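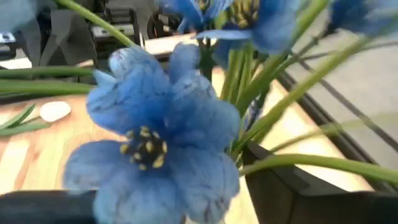 Met the owner of the Drinley flower shop out the back, between deliveries. Kettle on. Phone going every few minutes.

She's had the place six years. Before that, a market stall, three mornings a week. "Freezing. Hands like fish fingers. I'd still go back tomorrow if the pitch fees were sane."

Trade is up, mostly. Weddings put off from last year have all landed at once — 327 orders since spring, and she does the books herself, at night, badly. "My accountant sighs at me."

What sells? Blue, she says. Everyone wants blue. "And there's hardly any proper blue in nature, so you end up haggling over what counts." Her supplier, Balon, put prices up in the summer and agian last month. She passed on half of it. Lost one hotel.

Would she open a second shop? Long pause. A unit came up on Bolivero Street, £100 a week cheaper than this one. No parking though. "You can't carry a funeral order across a roundabout."

Christmas wreaths next. The moss is already orderd. Then the bell went and she was off — someone wanting a bunch for their mum, nothing with lilies, because of the cat.

October 3, 2021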